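Call for readers: tagging apparatus in early serial science fiction

May
By the Mukcombe Serial Fiction Index

The Mukcombe Serial Fiction Index is recruiting readers for the second stage of its work on invention stories printed in weekly and monthly magazines before 1914. Readers will work through digitised instalments, mark each passage in which a machine or instrument is described, and apply a fixed set of tags. The work is part-time and is paid by the batch.

The material comes from the Van Dusen bequest, a private collection of bound magazines now held at Hiltton. The stage covers 62 stories in 172 instalments. All have been scanned and the text has been corrected once by hand. Some columns are badly inked and a few pages have been trimmed into the text by the binder. Where a word cannot be read, it should be marked as a gap and left. Readers should not supply it from a later book edition, as several of the stories were rewritten before they came out as volumes.

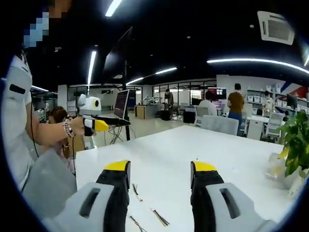

Tagging follows the Munora scheme, version 2, which separates device, part and material. A device is anything the narrator treats as a working whole, such as a flying car, a signalling lamp or a diving suit. A part is named as belonging to a device. Material is everything else on the inventor's bench, and it is the tag most often missed in the first stage. A story that mentioned small bundles of loose wire on a large white table would receive a material tag for the wire and a setting tag for the table, and no device tag unless the narrator said what the wire was for. Colour words are kept inside the tagged span, so "black, yellow and striped wires" is marked in full. Vague nouns ("the contrivance", "the whole affair") are tagged as devices only where the same instalment names the thing elsewhere.

What the work involves

Each batch contains one story, or part of one where the story is long. A reader will:

1. Read the whole batch once without tagging.

2. Read it again, marking spans and applying tags in the web form.

3. Fill in the summary sheet: narrator, place of action, power source if stated, and fate of the machine.

4. Return the batch with a note of any passage where the scheme did not fit.

Every batch is read by two people working separately. Differences are settled in a monthly online meeting held on a Tuesday at 6.30 pm. Readers are expected at the meeting only when one of their own batches is listed. Total reading time over the stage is about 40 hours per person, including the two practice batches, which are paid at the same rate as the rest.

The summary sheet uses closed lists. "Power source" may be steam, electricity, clockwork, animal, chemical, unknown force or not stated. Authors of the period were fond of unnamed fluids and rays; these go under unknown force, with the author's own term copied into the notes field. "Fate of the machine" may be destroyed, lost, sold, kept, given up or not stated. Serials that break off without an ending are recorded as not stated, and the date of the last instalment is entered.

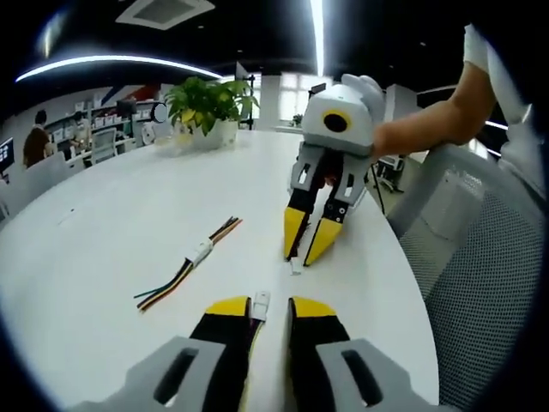 Who can apply

No degree is needed. We are looking for people who read English fluently, can keep to a written scheme when they disagree with it, and will record the disagreement in the notes. Familiarity with Victorian or Edwardian magazine fiction is useful. Previous work on an index, a catalogue or a scholarly edition should be mentioned. A second language is of interest: a small group of the stories are unsigned translations from French and German, and we would like at least one reader who can compare them with their originals.

Readers use their own computer and need a steady internet connection. The form does not work well on a telephone. Scans can be supplied at a larger size on request, and a plain text version is available for those using a screen reader.

Readers who took part in the first stage may apply again. They should read version 2 of the scheme before doing so, as the rules for vehicles and weapons have changed. A submarine is now one device with parts. In version 1 its engine, lamps and guns were each tagged as devices, and the earlier batches are being converted separately.

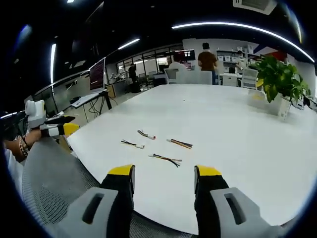

Short wire bundles, each with a small white connector.

How to apply

Send a letter of no more than one page to the Index office at Hiltton, stating your relevant experience and the months in which you are free. Attach one tagged passage. The test passage and a short form of the Munora scheme are sent out on request, and four model answers come with them. Please do not send published work.

Applications are read in the order received. Those selected will be sent the first practice batch with a copy of the full scheme. Names of readers are printed in the finished index unless they ask to be left out.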